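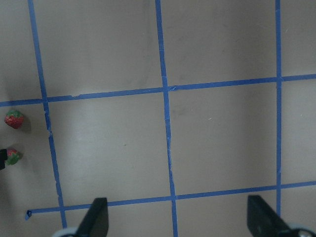
Teaching two arms to plate strawberries – square by square or all over?

crumbtray_ed
Been teleoperating our two-arm setup for the strawberry-to-plate task and I'm stuck on how to pick start positions. There's a blue tape grid on the table, so my plan was to do a batch of demos with the berries in one square, then move to the next square and do another batch. Sounds tidy! But Rima Nseir, who I share the rig with, thinks I'm going to end up with a policy that's great in one square and lost everywhere else. I've got 14 demos so far. Anyone tried it both ways?

pelicanfoot
Rima's right. We did it square by square on Madine last October and the arm kept drifting toward wherever the last batch had been. Shuffle from the first demo.

oldgantry
Disagree, at least for a new operator. Your first 11 demos are you learning the controls, and if the berries jump all over the table you never get smooth. I'd stay in one square until your grasps look the same every time, then throw those away and shuffle.

crumbtray_ed
Throw them away, ouch. They weren't THAT bad (ok, two of them were).

The thing I keep fighting is the leaves. If I come down with the fingers across the cap I get a lousy grip, so I've been rotating the wrist before I go down. Which arm grabs is another mess.

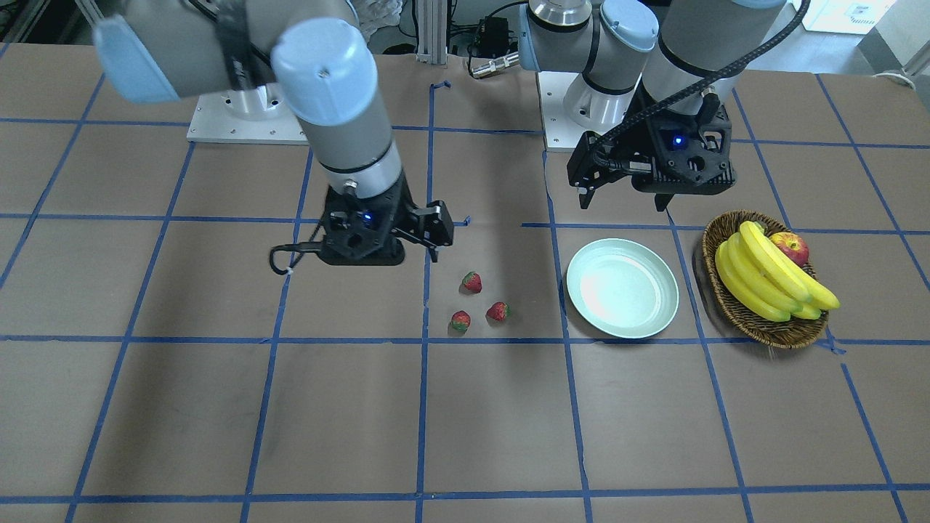

With three berries in a loose triangle I tend to use whichever arm feels closer, and I don't think I choose the same way twice. The plate is over toward the left arm, so maybe that arm should do all the placing? I also leave the basket with the bananas and apple next to it in every demo, and now I'm wondering if I should move that around too.

pelicanfoot
Move the basket, move the plate, all of it. Otherwise it learns "go left of the bananas and let go."

oldgantry
Not yet! Plate first. Basket later, once the picks are solid. And choose a rule for the arms and write it on a sticky note – I went back and forth on mine for over 2 weeks and the replays looked like two different people.

tinhat_royer
Does the tape itself matter? We pulled ours up before recording at Rorkerbridge, worried the wrist camera would lean on the lines.

crumbtray_ed
Mine stays down for now, one end is curling up anyway. Going with shuffled berries and left arm places. Will post once I've got a new set.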